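## Does the wrist view really help? Werkard says yes, we'd like to see more
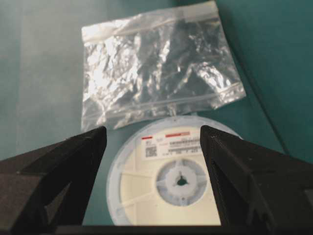

*Wrist camera view: component reel between the fingers, zip-lock bag behind it.*

The Werkard group put out its report on picking electronics stock this month, and it has been passed around a lot. The claim is easy to state. Train a grasping policy on wrist camera views alone, drop the overhead camera, and it handles reels and clear bags better than a policy trained on both. They call the method Gristar.

The headline result comes from 300 trials on a tabletop. Gristar failed on 38 of them, and the report treats that as a clear win over the two-camera baseline. Maybe it is. But the baseline was trained on Felance, an older set of demonstrations with far fewer shiny items in it, while Gristar got fresh data collected on the same table used for testing. Change the cameras and the training data together and you can't say which one did the work. Ayantu Tsegaye raised this at the February reading group, when only the draft was out, and the final version answers her with a footnote.

The objects deserve a closer look too. A flat white reel on a plain teal surface is a friendly target: round, pale, strong outline. Bags are where these systems usually fall apart. Clear film lets the table show through, and crumpled foil throws bright highlights that move whenever the camera does. The report gives one success rate for everything. We asked for reels and bags to be split out and were told the logs are "being cleaned up."

Zane Lill is more generous than I am. He points out that the fingers are always in view with a wrist camera, so the policy gets a steady reference for where the grasp will close, and he thinks that alone could explain a real gain. Fair enough. He has also offered to run Gristar on the Odukoya bench, with 8 objects it hasn't been trained on and a darker, scratched-up work surface.

If those numbers hold, I'll print them here. Until then I wouldn't unbolt any overhead cameras.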